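第6章　手が空いた人は何をするか　職場の自動化と仕事の組み直し 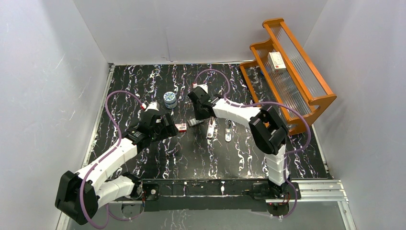 機械が入って楽になったかと聞かれれば、腰は楽になりました、しかし一日の終わりに何をしたか説明しにくくなりました、というのが梱包班で長く働いた人の返事であった。私はこの返事を何度も読み返した。本章は、この「説明しにくさ」から始めたいと思う。

前の章までは、自動化を費用と生産量の面から見てきた。本章では、同じ職場に残る人の側から見る。取り上げるのは、文房具や小さな日用品を棚から取り、箱に詰める仕事である。大きな工場の溶接や塗装と比べると、地味な仕事に見えるかもしれない。しかし、物の形が一つずつ違うので、自動化する側にとっては難しい仕事に入る。丸い瓶、小さな箱、細長い道具では、つかむ場所も、つかむ強さも違う。人の手は、この違いをほとんど考えないで処理している。考えないでできることは、言葉にして機械に渡すことが難しい。

事例の中心は、ドレフスカの町にあるトーンブリッジ社の配送所である。この配送所では、取り扱う511品目のうち、最初に35品目だけを双腕のロボットに任せた。作業台は2台で、準備の期間は約14週間であった。選ばれた品目は、よく売れる物とは限らなかった。形が安定していて、向きが少し違っても箱に入る物が先に選ばれた。そのため、人の側には、やわらかい物、つぶれやすい物、包装がよく変わる物が残った。言いかえれば、やさしい仕事が先に減り、難しい仕事の割合が増えたのである。

ここで注意してほしいことが二つある。第一に、作業の数が減ることと、負担が減ることは同じではない。やさしい品目を詰めている時間は、体は動いていても頭は少し休んでいた。その時間がなくなると、同じ八時間でも疲れ方が変わる。配送所では、六月になってから休憩の回数を一回増やした。第二に、新しく生まれた仕事には、はじめは名前がなかった。止まった腕を確認する、物の置き方を直す、つかみそこねた記録をつける。このような仕事は、気がついた人がしていたので、賃金の表にも、引き継ぎの用紙にも書かれていなかった。章の初めに紹介した返事は、この時期のものである。

これに対して、アマン社の倉庫は別の順序で進めた。機械を置く前に、どの仕事がなくなり、どの仕事が増えるかを、現場の人と一緒に表にした。この表は完全ではなく、後で何度も直された。それでも、増えた仕事に名前があったことは、賃金の話し合いのときに役に立ったという。二つの職場の結果がどのくらい違ったかは、6.3節で資料を見ながら検討する。

なお、本章でいう「自動化」は、作業の一部を機械が受け持つ場合を広く指す。人が一人もいない職場のことではない。また「手が空く」という表現は、経営の文書によく出てくるが、意味がはっきりしないまま使われることが多い。読者は、この言葉が出てくるたびに、誰の手が、一日の中のいつ空くのかを確かめながら読んでほしい。

6.1節では作業の分け方を、6.2節では見守る仕事と責任の範囲を扱う。6.4節のブラテル計画の記録は少し長いので、時間がない場合は前半の表だけ読んでも、次の章に進むことができる。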